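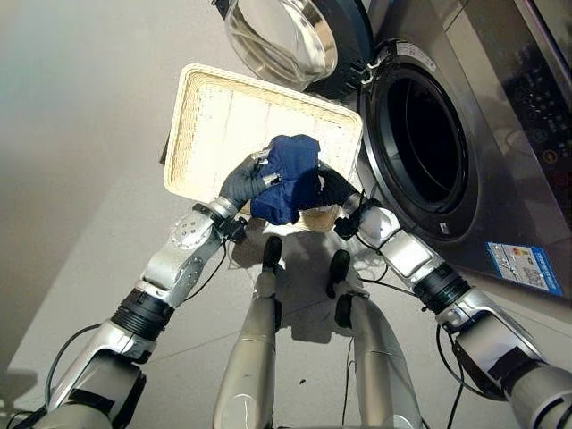
Digest, Vol. 18, Issue 4

Subject: Re: Laundry room procedures, dark loads and trays
From: Yesenia Becerra, Household Services, Rarton Residence
To: Residents and Staff List
Date: November 9, 2022

Dear Residents and Colleagues,

Thank you for the message quoted below, and for the replies sent to the office directly. The following applies to the laundry rooms in both the Provwood and Beltrán wings and replaces the sheet issued in August.

Woven trays are for moving clothes to and from the washing machines. Please carry them level where possible and place only one person's items in each. A tray should not be left on the floor in front of a machine, as the door needs its full swing and the passage must stay clear. Trays may be wiped with a damp cloth. They may not be washed, soaked or stood on a heater to dry.

Dark clothing is to be washed separately from towels and from anything white or cream. Black, charcoal and navy items may share a load. Fleece, brushed cotton and similar soft fabrics should be turned inside out, and pockets must be checked at the same time. Gray lint on black fabric has been the most frequent complaint received by this office, and in most cases the item had been washed with towels. Lint rollers are kept in the drawer under the folding counter and should be returned there.
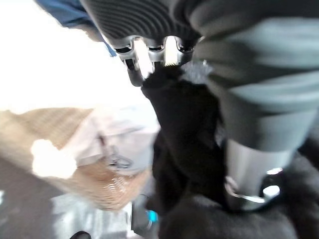

Residents who prefer to have a soft item washed by itself may request this on the sign-up sheet. Single-item loads are limited to 3 per household each month. The sheet is collected every evening, and requests entered after collection are carried over to the next day.

On the question of drum capacity, please fill a machine no more than three-quarters full. Heavy knits take up water and need room to turn. The Rusura detergent supplied in the room is measured with the cap, one cap to a load, and additional detergent will not improve the result. Fabric softener is no longer supplied.

Snaps, zippers and other metal fasteners should be closed before washing. An open fastener can pull threads in a knit cuff, and the office is unable to reimburse residents for damage of this kind.

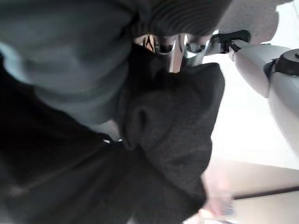
Finished loads should be removed promptly and shaken out before folding. If a load remains in a machine for more than 70 minutes after the cycle has ended, staff may transfer it to a tray and set it on the counter with a slip showing the machine number and the time. Staff will not fold or sort these items.

Unclaimed clothing is held in the Provwood wing office for 18 days. To collect an item, please give its color and approximate size at the desk.

Corrections to this notice may be sent to the list or to my office.

Sincerely,

Yesenia Becerra
Household Services
Rarton Residence

----- Original message -----
Subject: Laundry room procedures, dark loads and trays

> To Household Services:
>
> On behalf of several households in the Beltrán wing, I would like
> to ask for a written rule on dark loads. The August sheet says
> "sort by color" and does not mention fleece or towels. Two of us
> have had black sweaters come back covered in lint.
>
> Please also confirm whether the woven trays are shared between
> the wings, and how long a finished load may stay in the machine
> before someone else is permitted to move it.
>
> Thank you for your attention.

P.S. The trays are not shared between the wings. Each should be returned to the shelf in the room from which it was taken.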